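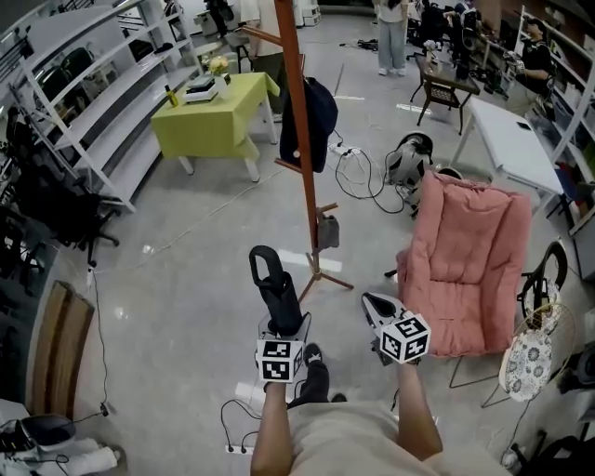 Eine Kundin aus Rukholm schrieb uns, ihr Klavier sei im Januar immer einen halben Ton daneben gewesen und seit dem Einbau halte die Stimmung bis in den Frühling. Ein halber Ton ist viel, und wir waren bei der ersten Messung nicht dabei. Dass Instrumente in der Heizperiode deutlich absinken, kennt aber jeder Stimmer.

Nirby Klimasystem für Klaviere und Flügel

Befeuchtung und Trocknung im Instrument, geregelt über einen Feuchtefühler. Für aufrechte Klaviere ab 111 cm Bauhöhe, für Flügel in gesonderter Ausführung.

Artikel: Nirby K (Klavier), Nirby F (Flügel)
Lieferumfang: Wassertank, Verdunstereinheit mit Dochten, Heizstab, Regler mit Fühler, Anzeigeleiste, Einfüllschlauch, Gießkanne mit langem Ausguss, Befestigungsmaterial
Preis Nirby K ohne Einbau: 216 Euro
Garantie: 5 Jahre auf Regler und Heizstab, Verschleißteile ausgenommen

Funktion

Der Resonanzboden besteht aus Fichte und nimmt Feuchtigkeit aus der Raumluft auf. Steigt die Luftfeuchte, wölbt er sich stärker und die Saitenspannung nimmt zu. In trockener Heizungsluft geschieht das Gegenteil. In der Mittellage ist das meist zuerst zu hören, im Diskant und im Bass weniger. Auch die Mechanik reagiert: Tasten klemmen im Sommer, im Winter klappern sie, und lockere Stimmwirbel fallen erst bei Trockenheit richtig auf.

Der Fühler misst im Instrument. Ist die Luft zu trocken, schaltet der Regler die Verdunstereinheit ein, ist sie zu feucht, den Heizstab. Beide laufen nie gleichzeitig. Die Schaltpunkte sind ab Werk eingestellt und sollen nicht verändert werden.

Nirby K

Beim Klavier sitzen Tank und Verdunster hinter dem unteren Rahmen, neben den Pedalstangen. Von außen ist nur die Anzeigeleiste unter dem Spieltisch zu sehen. Vor der Bestellung bitte den Unterrahmen abnehmen und den freien Raum links und rechts der Pedalstangen ausmessen. Bei älteren Instrumenten mit Moderatorzug wird es manchmal eng, dann nehmen wir den schmalen Tank (ohne Aufpreis).

Nirby F

Beim Flügel wird das System unter dem Resonanzboden zwischen den Rasten montiert. Hier werden 2 Fühler verbaut. Preis nach Besichtigung, da die Anordnung der Rasten von Hersteller zu Hersteller verschieden ist. Eine Unterabdeckung aus Stoff ist erhältlich und in beheizten Sälen sinnvoll.

Einbau

Wir bauen im Raum Zurkotberg selbst ein. Beim Klavier dauert das einen Vormittag, eine Steckdose in Reichweite muss vorhanden sein. Gestimmt wird am Einbautag nicht. Das Instrument braucht einige Wochen, bis sich das Holz auf die neue Feuchte eingestellt hat, erst danach lohnt die Stimmung. Wer im September einbauen lässt, hat das System vor Beginn der Heizperiode in Betrieb. Außerhalb unseres Gebiets liefern wir an Klavierbaubetriebe, an Privatkunden nur mit Nachweis eines Fachbetriebs für die Montage.

Pflege

Blinkt die gelbe Leuchte, Wasser nachfüllen. Leitungswasser genügt, bei sehr hartem Wasser destilliertes beimischen. Dem Wasser wird bei jeder Füllung eine Kappe Bellamy Tankzusatz zugegeben. Keine Duftöle, keine Essigreiniger. Blinkt die rote Leuchte, ist die Stromversorgung unterbrochen, meist wurde beim Putzen der Stecker gezogen. Dochte und Vlies werden beim Stimmtermin geprüft und bei Bedarf gewechselt.

Zubehör

Dochtsatz Klavier
Dochtsatz Flügel
Bellamy Tankzusatz, Flasche
Ersatzfühler mit Kabel
Schmaler Tank für Nirby K
Unterabdeckung Flügel, schwarz

Nicht geeignet für Digitalpianos und Cembali. Bei Instrumenten mit gerissenem Stimmstock bitte vorher Rücksprache halten, ein Klimasystem ersetzt die Reparatur nicht.

Stand der Angaben: 13. März 2022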